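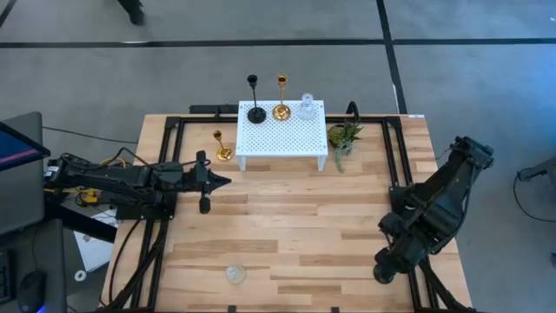

Table-dressing has its own evening class at last! The Sanna workshop rooms will run a new course on arranging small things well, starting in June, and going by the number of people who put their names down at the spring open day it is going to be a lively one.

The course is called Small Displays, and it is the sort of thing regulars have been asking for ever since the flower-arranging group outgrew its Saturday slot. There are 17 places. Each session lasts two hours and takes one everyday surface as its subject, beginning with the side table and moving on through windowsills, shelves, mantelpieces and (the one everybody seems keenest on) the dinner table laid for guests.

The opening session is all about height. Learners get a handful of pieces, among them candlestick holders in black and gold, a clear glass decanter with a stopper, a small glass bowl, something green and spiky, and a low white riser with holes in the top. Then they are left to get on with it for ten minutes before anyone offers advice. It's a lovely way to start, as every table ends up different and there is plenty to talk about when people wander round with a cup of tea.

The riser may well be the star of the evening. It is a humble little shelf on short legs, the kind sold for stacking plates in a cupboard, yet stand two tall candlesticks on it and the whole group gains a back row. A squat holder can then sit beside it at table level, and the eye travels down in steps. Add a trailing plant at the other side and the straight lines soften straight away. Clear glass is trickier, especially on pale wood, where a bowl can all but vanish, so part of the second session is given over to finding a spot where it catches the light.

Nothing on the kit list is expensive. The candlesticks, glassware and risers come from Comano, the homeware exchange on the corner of the market square, which is lending up to 1000 pieces over the year so that no two sessions need look alike. Astex, the framing shop next door, is giving offcuts of card and fabric for backdrops. Learners are very welcome to bring things from home as well, chipped, mismatched or inherited. Odd pairs are a positive joy to work with!

There will be a session on colour too, and it is a good deal more relaxed than it sounds. Black next to gold, white next to green, one warm metal repeated twice across a table: those are the sort of pairings the group will try, swap about and try again. The last evening is a proper show, with all the tables dressed and the doors open to friends and family from seven o'clock. Visitors will be able to vote for a favourite, and the winning table goes into the front window at Comano for a fortnight.

The course has been made possible by a grant of £1099 from the Cusinska fund, which supports evening classes in practical and home crafts. The money covers the room, the lighting and a set of sturdy crates, and it means the fee can be kept low, with a few free places held back for anyone who would find even that a stretch.

Booking opens on Saturday at ten in the morning, at the Sanna front desk. Anyone who misses out can join the waiting list for the autumn group, which will follow the same plan with an extra evening on winter tables. No experience is needed and all tools are provided, though learners are asked to bring a soft cloth for the brass and glass, as fingerprints do show.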